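Ticket 162: Fenow vs Zornent fingertips, table clearing
Opened by: Roxana Bogdan
Assigned: Hannelore Oltmanns
Date: 20 April 2023
Status: open

Problem
Zornent tips drop thin stuff. Tissue, fruit peel, anything limp. Close reports OK, force reads near zero, arm lifts with nothing in it. Fenow tips on the same task are fine on peel but skid on the squeeze bottle. Need to pick one before the Munteanu visit.

Setup
Two-finger parallel both sides, dark mat, big white bowl at the left end. Leftovers and packaging in between, crushed can near the front.
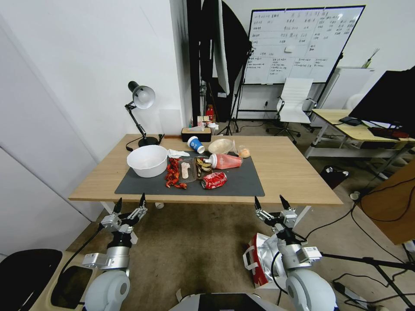
Controller is Kotora, stock settings, grip force at 25. Didnt touch the wrist offsets.

Tried so far
1. Rehomed both grippers. No change.
2. Swapped left and right tips. Fault follows the tips, so not the wiring.
3. Grip force up in 2 steps. Better on the can, peel still slips. Put it back to 25.
4. Bag hold. Right gripper on the rim of the foil-lined bag, left one kept free for picking. Want to know if the grip creeps when the arm sits still for a while.

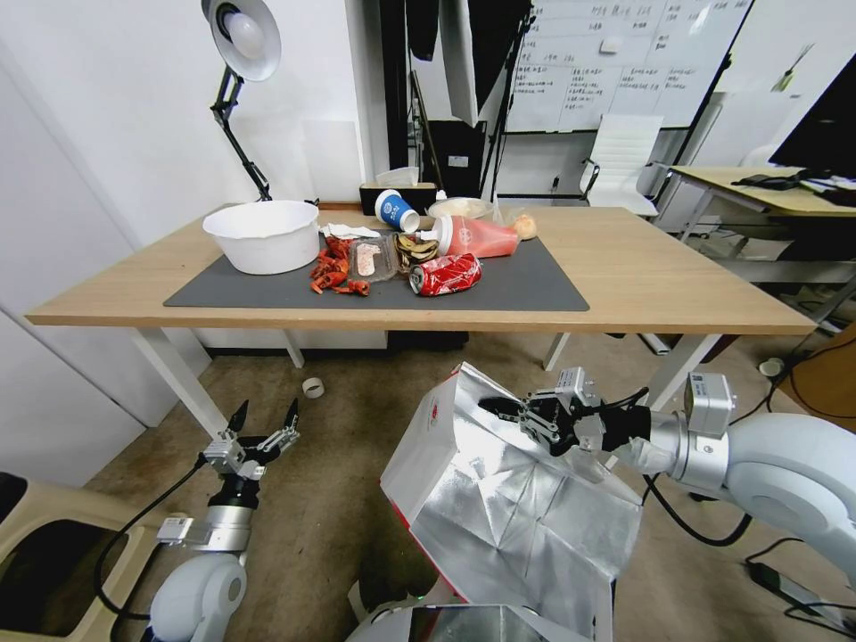
5. Slower close, last bit of travel only. Helps with tissue, not enough data on peel yet.

Reply, H. Oltmanns
Check the close threshold before you blame the rubber. Kotora default was set for hard objects, thin stuff wont trip it. Drop it to 3 and rerun on peel. Also log left and right seperately please, can't tell them apart in the last file.

Next
Rerun with new threshold, both tip sets. Bottle again with Fenow. Will update tonight.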